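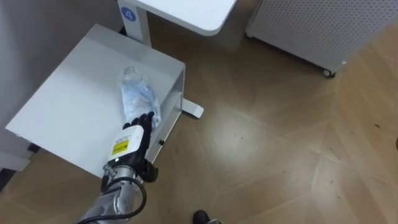 Crédit photo : Vangate, service méthodes

Qui sommes-nous

Mis à jour le 4/1/23 - Rédaction : service méthodes

Vangate est un bureau d'études spécialisé dans l'automatisation des tâches de manutention légère en milieu tertiaire : bureaux, résidences services, établissements de soins. La société ne fabrique pas de robots. Elle analyse des postes de travail, définit les tâches transférables à une machine, intègre le matériel et accompagne les équipes pendant la période de transition.

Notre domaine

Les objets manipulés dans ces environnements sont rarement rigides. Un sachet plastique, un linge plié ou une enveloppe souple changent de forme à chaque prise. Le point de contact ne peut pas être défini une fois pour toutes, et l'effort de serrage doit rester faible pour ne pas endommager le contenu. C'est sur cette catégorie d'objets que porte l'essentiel de notre activité. Les mains à plusieurs doigts articulés y donnent de meilleurs résultats que les pinces parallèles, au prix d'un réglage plus long et d'une maintenance plus fréquente.

La méthode Jesero

Toute intervention commence par un relevé de poste. La grille Jesero, établie en interne, décompose une activité en gestes élémentaires : approche, prise, transfert, dépose, contrôle. Chaque geste reçoit une cote de pénibilité et une cote de variabilité. Un geste pénible et peu variable est candidat à l'automatisation. Un geste très variable reste confié à l'opérateur, même lorsqu'une solution technique existe.

La base Jesero contient à ce jour 2311 gestes cotés, issus de 484 relevés. Elle est révisée chaque année en août.

Les essais sont conduits avec du mobilier courant, aux hauteurs réellement rencontrées sur site. 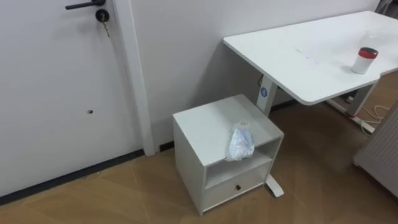
Les surfaces basses posent un problème particulier. Pour une personne, la dépose répétée sous la hauteur du genou impose une flexion du tronc ; pour un bras motorisé, elle réduit le volume de travail utile et rapproche le poignet des obstacles. Nos cahiers des charges prévoient donc une série distincte pour ces hauteurs : 1000 cycles en configuration fixe, puis 2000 cycles avec déplacement du mobilier entre les prises.

Ce qui change pour les équipes

L'introduction d'un robot modifie la répartition des tâches avant de modifier les effectifs. Sur les sites accompagnés, nous observons trois évolutions :

- les opérateurs passent moins de temps à porter et davantage à préparer, trier et vérifier ;
- une fonction de conduite apparaît - lancement des cycles, reprise après arrêt, consignation des défauts - et doit figurer dans la fiche de poste ;
- le rythme de la machine tend à devenir celui de l'équipe, point que nous traitons dès le relevé initial.

Vangate demande que les personnes occupant le poste participent à la cotation. Lorsque leur cote diffère de celle de l'analyste, les deux valeurs sont conservées dans le dossier. Le temps de formation est compté comme temps de travail et inscrit au devis.

Nos entités

Ekard assure l'intégration mécanique et électrique, ainsi que la maintenance. Sosa prend en charge la formation des opérateurs et des encadrants, sur site uniquement. Les deux entités appliquent la même procédure d'arrêt et le même carnet de défauts.

À lire également

Objets souples : choisir un préhenseur
Grille Jesero : notice de cotation
Sosa : programme de formation des opérateurs
Rédiger une fiche de poste avec conduite de robot

Contact - Mentions légales - © Vangate, tous droits réservés - Haut de page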